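Tabac : Drosano retire ses cigarillos aromatisés des rayons et mise sur un paquet plus sobre

Les habitués des petits bureaux de tabac l'avaient déjà remarqué depuis quelques semaines, les étuis couleur miel de la gamme Drosano se faisaient rares derrière les comptoirs, et les buralistes, quand on leur posait la question, haussaient gentiment les épaules en promettant une livraison prochaine. On connaît maintenant la raison de cette absence : le fabricant arrête ses cigarillos aromatisés à la vanille et à la cerise, et garde seulement la version nature, qui revient en juin dans un nouvel emballage.

La marque, distribuée chez nous par la maison Taklow, avait pourtant trouvé son petit public. Lancée il y a cinq ans dans une boîte de 22 pièces (un chiffre un peu curieux, qui avait fait sourire les détaillants à l'époque), elle s'était installée tout doucement entre les grands noms du rayon et les références plus confidentielles que l'on demande à voix basse, presque comme une adresse de restaurant. La vanille, surtout, avait ses fidèles, et l'on peut parier que certains vont faire le tour des dépôts de leur canton pour retrouver les dernières boîtes.
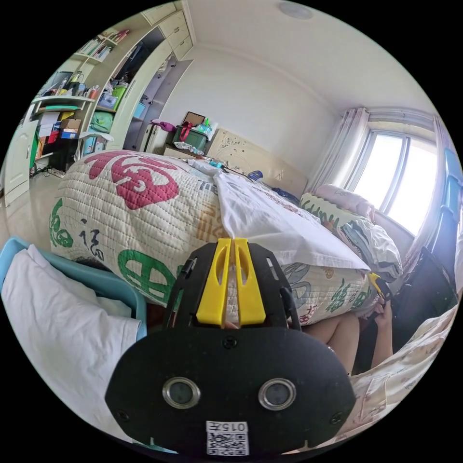 Par la rédaction | Publié le 17 février 2023 | Rubrique Consommation

Taklow explique dans un courrier adressé à ses revendeurs que les ventes des deux parfums reculaient depuis plusieurs saisons, alors que la version nature se maintenait assez bien. Le distributeur parle aussi, sans trop s'y attarder, du coût de fabrication : chaque arôme demandait sa propre ligne, son propre étui et son propre stock, ce qui finissait par peser lourd pour des quantités devenues modestes. Les revendeurs peuvent écouler les boîtes qu'il leur reste, mais aucune commande nouvelle ne sera acceptée pour ces deux références.

La boîte nature, elle, passe à 18 cigarillos. Le prix conseillé n'a pas encore été communiqué, et c'est évidemment la question que tout le monde se pose au comptoir, car les clients ont bonne mémoire et comptent très bien les pièces manquantes ! Le couvercle à charnière disparaît au profit d'un tiroir coulissant en carton, plus simple à produire, et la teinte miel cède la place à un brun uni.

Du côté de la concurrence, on observe tout cela avec intérêt. La marque Flendiveo, longtemps considérée comme la rivale directe de Drosano, conserve pour l'instant son format de 30 pièces et ne prévoit, selon son service commercial, aucun changement avant l'été. Quant à la maison Jankauskaitė, plus discrète et présente surtout chez les cavistes à cigares, elle ne vend que du nature et ne semble pas pressée de modifier ses habitudes.

Les détaillants qui souhaitent recevoir la nouvelle boîte dès sa sortie doivent s'inscrire auprès de leur représentant Taklow. Les présentoirs de l'ancienne gamme seront repris gratuitement lors de la première livraison.

Rappelons que la vente de produits du tabac est interdite aux mineurs et que fumer nuit gravement à la santé.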